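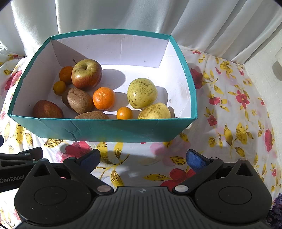
NOTEBOOK / GRIPPERS

August 30, 2024. Fruit box again, teal one. Comparing the Jildale pads (blue, textured) against the smooth set from July.

Kiwis first. The one up against the front panel is a pain, fingertip hits the rim before the pads close. Tangerine fine. Big apple needs nearly full opening, come in from the top.

90 tries on the blue pads, 11 drops, mostly kiwi. Smooth set still to redo, Benedicta has the log sheet.

Strong side light, shadows on the white floor of the box. Ask Aitana if that upsets teh tracking. Maybe close the curtain more.

TODO: check pivot pins for play

3 comments · 11 shares

Recent entries
Collado controller, first power up
Wrist camera mounts, Brukgate vs Fleltance
Pad wear after 839 cycles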